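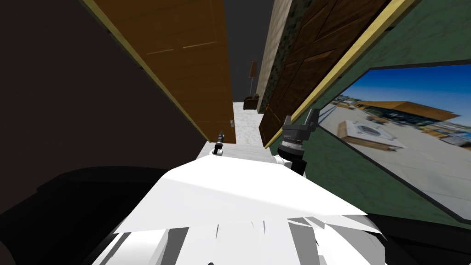 6. Moving through doorways and approaching cabinets

This section covers the two-arm Takon mobile unit working in furnished rooms, including simulated rooms loaded in Grorkine. The same limits apply in both. Read Section 5 (Stop controls) first.

Revised 06/03/2020

6.1 Before you enter a passage

1. Set the drive mode to NARROW. Base speed is then held to 300 mm per second.
2. Bring both arms inside the passage width. Keep the grippers forward of the body, where the head camera can see them.
3. Check the clearance on each side. An open door leaf counts as part of the wall, and so do latches, handles and trim.
4. Check the far end of the passage for furniture. Floor lamps and chairs must be on the map before you drive toward them.
5. Drive straight. Do not turn the base while either gripper is beside a door.

CAUTION: The wrist housing is wider than the fingers. Clearance measured at the fingertips is not enough. Measure at the wrist.

Note: In Grorkine, contact with a door does not stop the run unless CONTACT HALT is on. Turn it on for all rule checks. A run with door contact is logged as a fail even if the task was finished.

6.2 Approaching a cabinet front

1. Park the base and wait for the BASE LOCKED message.
2. Select one arm. The other arm stays in the hold position until step 6 is done.
3. Open the fingers fully before the gripper comes near the panel.
4. Line up the gripper with the hardware you intend to use. If there is a seam between two doors or panels, confirm which side is to be moved.
5. Stop 12 cm short of the panel. The pause is set to 3000 ms and should not be shortened.
6. Check the wrist view, then confirm or cancel the approach. 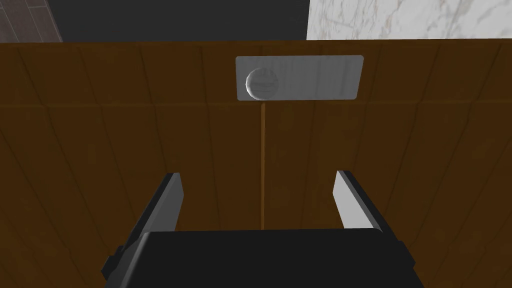

Figure 6-2. Wrist view with fingers open, below the plate and knob.

Do not close the fingers on a plate, a seam or the edge of a panel. Use only hardware marked as a grasp point in the Baysal object list. If the part you need is not listed, cancel and add it under Objects > Edit before trying again.

CAUTION: Dark wood and shadowed corners can give poor depth readings. If the distance value jumps or goes blank, back the arm away in a straight line and repeat from step 3.

6.3 Records

Save the wrist view and the force log for every approach, including canceled ones. Enter the drive mode, the arm used and the stop distance on the Mernen run sheet. Keep run sheets for 6 months.

For grip force settings, see Section 7.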